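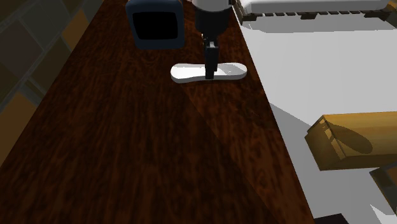
How often should a solid wood worktop be oiled, and may the same oil be used near the sink and the hob?

A new worktop should receive at least three thin coats before it is put into use, then one further coat each month for the first three months, and after that a coat every four to six months. The same oil is suitable for the whole surface. The area beside the sink will generally need attention sooner than the remainder.

Posted in: Kitchens and Worktops
Posted by: Folitz Lettings Office

Further to the general guidance given at the head of this page, we should be grateful for advice on a particular case. We manage a small block of furnished flats in which the kitchens were refitted in August with solid wood worktops, stained dark at the factory and supplied with an oiled finish. The fitter left a single tin of Wotent worktop oil in each flat and a one-page leaflet which states only that the surface should be "fed regularly".

Seven of the flats are now let. In two of them the tenants have reported pale rings beside the kettle and a rough, dry patch behind the taps. In a third, the tenant applied the oil generously and did not wipe it away, and the surface has remained sticky for over 11 days. We have not yet attempted any repair.

We wish to know the following. Can the pale rings be removed without sanding the entire length? Is there a recognised way of dealing with the sticky surface? Finally, is it reasonable to ask tenants to carry out the oiling themselves, or should this be treated as a matter for the landlord? We would add that the worktops are dark in colour and we are anxious not to create a light patch in the middle of them.

Rulitmont Joinery
Member, 317 replies

The three matters are best taken separately.

Pale rings. These are usually caused by moisture held against the surface, and in most cases the mark lies in the finish and has not entered the timber to any depth. Allow the area to dry for two full days with nothing standing on it. Then rub lightly along the grain with a fine grey abrasive pad, wipe away the dust with a barely damp cloth, and apply a thin coat of oil. Leave it for 15 to 20 minutes and remove all the surplus with a lint-free cloth. A second coat on the following day will normally bring the colour level with the surrounding wood.

You are right to be cautious about the stain. A factory stain is often quite shallow, and sandpaper will go through it quickly, particularly along the front edge. Please do not use an electric sander. If the colour has already been lost, a tinted oil of a matching shade may be applied to the bare area before the clear oil, but this should be tried first on the underside or on an offcut. It is worth asking the fitter whether any offcuts were kept – the piece removed for the sink is ideal for the purpose.

Sticky surface. The oil was applied too thickly and has partly cured on top of the wood. Moisten a cloth with white spirit, work over a section the length of your forearm, and wipe it dry before moving to the next section. Open the windows and keep the hob switched off throughout. Where the film has hardened, the grey pad may be used together with the white spirit. Leave the worktop overnight before deciding whether a fresh coat is necessary. In many instances it is not.

Cloths which have been used with oil must be laid flat outdoors to dry, or soaked in water and placed in a sealed metal container. They can heat up and catch fire when left in a heap. I would regard this as the strongest argument against leaving tins of oil in let properties without written instructions.

The rough patch behind the taps should be treated in the same manner as the rings, but do check the sealant first. If water is getting beneath the tap base, no amount of oil will keep the timber sound.

Onuoha Property Services
Member, 100 replies

I agree with the reply above as regards the repairs. On the question of responsibility, our own practice is to treat oiling as maintenance by the landlord. We attend twice a year, at the same time as the smoke alarm check, and the work takes under an hour for a kitchen of ordinary size. Tenants are asked in the welcome pack to wipe up standing water promptly, to use a board for cutting and to place hot pans on a trivet. Marks arising from a failure to do so are then noted at the inspection in the usual way.

You should read your own agreement before making any deduction, as the wording differs a good deal.

A simple test may be of use to your staff. Sprinkle a few drops of water on the worktop. If they stand up in beads, the finish is adequate. If they spread and darken the wood, a coat is due.

Folitz Lettings Office

We are obliged to both members. The fitter has confirmed that two of the sink cut-outs were retained, and the tinted oil will be tried on these first. The tins will be collected from the flats at the next visit.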